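Torncombe in October: the Fivholm open day

Fivholm makes bed linen in a former cannery outside Torncombe, and once a year it lets the public in to watch. I paid $9, which bought a sticker, a paper hat and a cookie of great density.

Our guide was Kenji Crenshaw, a man who has clearly been asked how to fold a fitted sheet more often than he would like. He took us past the cutting tables, where 200 layers of cotton get sliced at once, and then to the elastic room. I had not expected an elastic room. The Shibata machine in there sews 616 corners a shift and sounds like a goose falling downstairs.

After that came the show bedrooms, where you are meant to fall in love with something and find it again in the gift shop. The rooms are named after colors that all turn out to be gray. Mine had the wide fitted sheet in plain matte gray, green plaid pillows and a white plastic basket sitting on the bed.

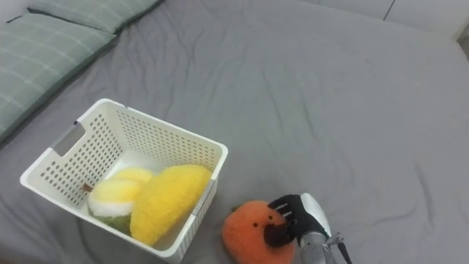 I asked Kenji whether the creases were part of the look. He said a bed with no creases belongs in a catalog, and that Sodato, their premium line, creases better. It also costs more. A woman behind me wrote this down.

The gift shop had 1,000 pillowcases on sale and one cash register. I left with two plaid ones and a fitted sheet, which is now in my closet, rolled into a ball.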